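Larnden Community Music Room
Minutes of the program meeting, 5 January 2018

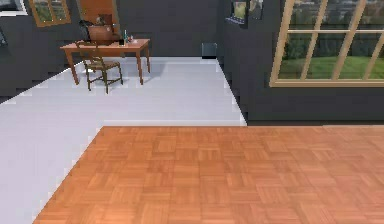 Sivov asked, before the agenda was taken, whether the beat-making class was going to be on it at all, as the written version sent out before the holidays had left it off. The chair said it would be taken under item 4.

1. Minutes of the last meeting

Accepted with one correction. Under "Equipment," the mixer on loan was recorded as a four-channel model. It is a two-channel. The loan form already has it right.

2. Matters arising

The PA hire bill for the fall showcase has been paid. The deposit came back short because one speaker cable was missing. The cable was later found in the drum cupboard and has been returned, and the hire shop has agreed to refund the difference against our next booking.

The complaint from the tenant upstairs was about bass after 9 p.m. on rehearsal nights. The finish time for amplified sessions was moved to 8:30 in the fall and there has been no further complaint. It was agreed to leave it at 8:30 until the summer and look at it again then.

The sign-in book is still not being filled in at the late session. Session leaders are asked to pass it around at the start.

3. Summer showcase

The showcase will be held in July, in the yard if the weather is good and in the main room if not. The meeting had to settle the running order and the length of sets.

Last year every act was given 20 minutes and the evening ran over by nearly an hour. The proposal on the table was 15 minutes for each act, with changeovers included in that time. There was some disagreement. The bands felt that 15 minutes with a changeover is really 10 minutes of music, and that this is not worth bringing a drum kit for. The rappers and singers using backing tracks felt the shorter slot suited them well, and would sooner see more acts on the bill.

It was agreed that acts using tracks will have 15 minutes and full bands will have 30, with no more than 3 full bands on the night. A house drum kit will be set up and stay in place. Bands may bring their own snare and cymbals but nothing else.

Brirnero has offered to headline. This was accepted. Brirnero has asked for a half-hour sound check in the afternoon, which can be done if the yard is open by 3.

Tracks must be handed in a week ahead, as WAV files, with the artist name and song title in the file name. Last year several tracks were played from phones and one stopped for an incoming call. Phones will not be accepted as a playback source this time. This was agreed without a vote.

Lyrics were discussed. The showcase is an all-ages event. The meeting did not want to approve or reject lyrics line by line, and several members spoke strongly against doing so. It was agreed that performers will be told it is an all-ages show and asked to bring clean versions where they have them, and that the later part of the evening will be marked on the flyer as "13 and up." Brirnero and the other later acts can then use their usual sets.

4. Beat-making class

The class has been full since it began and has a waiting list. The leader would like to run a second group. The difficulty is that there is only one set of machines, and the laptops will not run the current version of the software.

Three options were put forward:

Run the second group straight after the first, using the same equipment. This costs nothing but makes a long night for the leader, and the room would have to be cleared by 8:30 like any other amplified session. The use of headphones until the final playback was suggested as a way around this.

Replace the laptops. Prices were brought to the meeting. Most members thought they were too high for this year.

Teach the second group on samplers and records only, with no laptops. There was a good deal of interest in this. Members who learned that way said that chopping a loop by hand teaches timing faster than dragging blocks on a screen. Others said that young people will go home to a laptop or a phone and should be shown how to use what they have.

It was agreed to try the sampler group for one term, starting when a second sampler can be found. The Maldonado record shop has said it will let us have a crate of unsorted soul and jazz LPs at no charge, on condition that we collect them and do not bring back the ones we can't use. Collection to be arranged.

A question was asked about sample clearance for any class tracks put online. Nothing is sold, but that does not settle the matter. Until we have proper advice, class tracks with recognizable samples will be played at our own events and will not be uploaded. Tracks built from members' own recordings may go up as before.

5. Open mic

Attendance has dropped since the start time moved to 6. It was felt that people coming from work cannot make it. The start time will go back to 7, with the last performer on at 8:15.

The sign-up sheet fills with the same names. From next month the first 3 places will be kept for people who have not performed here before. If they are not taken by 7:15 they go back to the general list.

There was a suggestion to have a theme each month, such as a night of songs and verses about Larnden. Opinion was divided and it was left over to the next meeting.

6. Any other business

Two microphone stands have stripped threads. They have been taped with yellow tape and should not be used. Replacement clips are on order.

The monitor on stage left hums when the dimmer is on. Please leave the dimmer off during recording until it has been looked at.

The key to the record cabinet is missing. Anyone who has it should put it through the office door.

Next meeting: date to be posted on the board.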